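Shape blocks and maple board, bench notes
3 Sep 2021
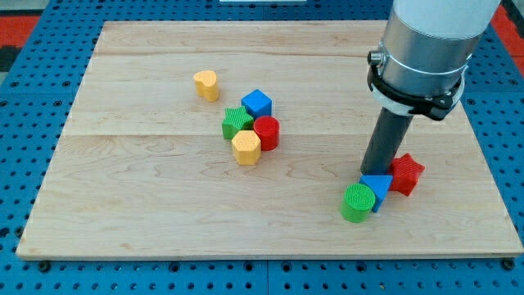
Board first. It's the maple one, glued up from long planks, and the middle seam still bothers me. Ran a fingernail across it this morning and could feel it near the left end, less so toward the right. Sanding with 1000 didn't take it down. Going to try a card scraper before going any finer. 3000 is a waste of paper on a surface that blocks get dragged over all day.

Left it on the blue pegboard and checked the screws at the front corners. Left one was a quarter turn slack. Snugged it by hand. Do not use the driver on these, the panel holes strip, see February notes.

Blocks: the yellow heart has the fine texture we wanted and stands well as a short prism. The green star came out with ribs. Nektarios Stergiou likes the ribs and wants to keep them; I think they'll hold dust. Leave it for now. Blue cube is fine, edges maybe too sharp. Break them with a couple of passes on the next batch.

Tasasholm want 12 of each shape, packed 6 to a tray. Trorner quoted for the trays but haven't said whether the heart fits the standard pocket. Need to send them an outline at full size.

Finish on the maple is still open. Oil will darken it and I'd like it to stay pale. Test a water-based coat on the offcut, two thin coats, leave overnight.

To do: scraper, offcut test, outline to Trorner, ask McKinnon about end grain on the front edge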